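Gavum Toy Library - minutes of the sorting group

9 August 2024, back room at Gunn Street

Present: Pirjo Riihimäki (chair), Mutua Odera, Delia Medina, Ilari Karppinen
Apologies: Minttu Lahtinen
Notes: Delia

1. Last minutes
Agreed as written, apart from the spelling of Fosau, which Mutua has now fixed in the master copy.

2. The returns drive
What a month! Pirjo read out the total and we had to ask her to say it again: 123 bags in from families, and the Bevolow playgroup still hasn't dropped off theirs. Mutua has been through the first 13 bags and says the quality is much better than last year, with hardly anything going straight to recycling. He was especially pleased with a complete set of stacking cups (all the way down to the tiny one, which never survives).

Ilari asked if we should close the drive early. General feeling was no, keep it going to the end of the month as advertised, and put a note on the door asking people to tie their bags.

3. Small pieces and the two-part bin
Long and very lively item. The loose small things are what eat up our time, and Ilari is keen that we stop tipping them out on the table and work from the gray bin with the divider. Front part for anything unsorted, back part for pieces that have been looked at and are ready to go in a tub. Delia tried it with a handful of odds and ends and loved it - you can spot a piece against that gray floor right away, scuffs and all, and nothing rolls off onto the carpet.
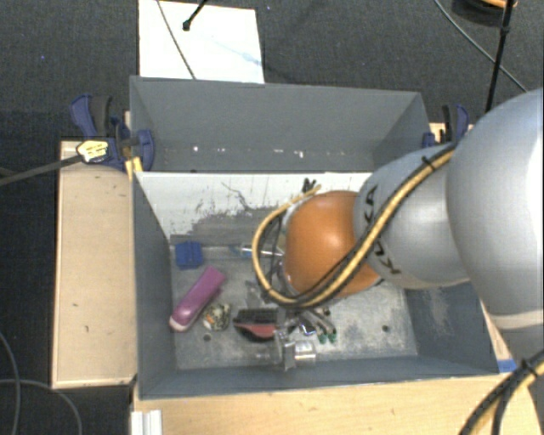
Item 3: the divided bin, with small pieces in the front part.

Pirjo likes the idea but wants the rule kept simple, so: one person on the front part, one on the back, and swap when you get bored. Mutua pointed out that the divider has lost a good deal of its white coating toward the bottom. He offered to sand and repaint it and was thanked warmly. Color to be white again, after a short and cheerful argument in favor of yellow.

Delia also brought up the two round holes in the floor of the front part. Tiny beads could find their way through, so beads will go in a lidded jar from the start.

Agreed: use the bin for the next 3 sessions, then talk again.

4. Tubs and labels
We have been given 1,000 blank labels, so no more masking tape! Minttu sent word that she would like to do the lettering and has a set of paint pens. Everyone was delighted. Ilari to send her the list of tub names. "Misc." is banned, though "Bits of train" is allowed.

5. Open morning in September
Pirjo has the hall booked. Delia will run the swap table and Mutua will do the puzzle corner, which was such a hit last time. Still needed: someone for the tea urn.

Actions
Mutua - repaint the divider, tell Bevolow where to leave bags
Ilari - tub names to Minttu
Delia - jar for beads, note for the door
Pirjo - poster for the open morning

Next meeting same place, after the third session with the bin. Pirjo is bringing cake.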